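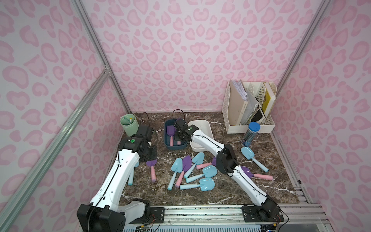
4. Scoreboard set-up (Hanrahan handheld, club version)
Do this before the teams come out, it takes a few minutes and the halftime break is too short to fix a bad pairing. Put the handheld on a flat surface near the touchline or in the clubhouse. A hard countertop is good, like the dark brown marble one with the white and gray veins. Not grass. Not the bench.

1. Hold the power key 5 seconds. Let go when it beeps.
2. Menu > Sport > Soccer. Default is basketball, so check.
3. Enter the board code. Brudport main field is 554, Iltthorpe is 36. Wrong code = you are running somebody else's score.
4. Half length: 45 for seniors. Youth games, ask the referee.
5. Type in home team, then away. Short names only, Iltia fits, "Iltia Rovers Reserves" does not.
6. Press SEND. Board goes blank, then shows 0-0.

NOTE: Added time does not show on the board. Clock stops at 45:00 and stays there untill you press 2ND HALF.

NOTE: Goal entered for the wrong side? Hold UNDO, then enter it again. Do not press RESET, that clears the clock too.

CAUTION: Do not unplug the board while the score is flashing. It is saving.

CAUTION: Below freezing the battery drops fast. Febuary games, bring the spare and keep it in a pocket.

Error 19 means no signal. Walk closer to the board, press SEND again. Still 19, go to section 7 (antenna).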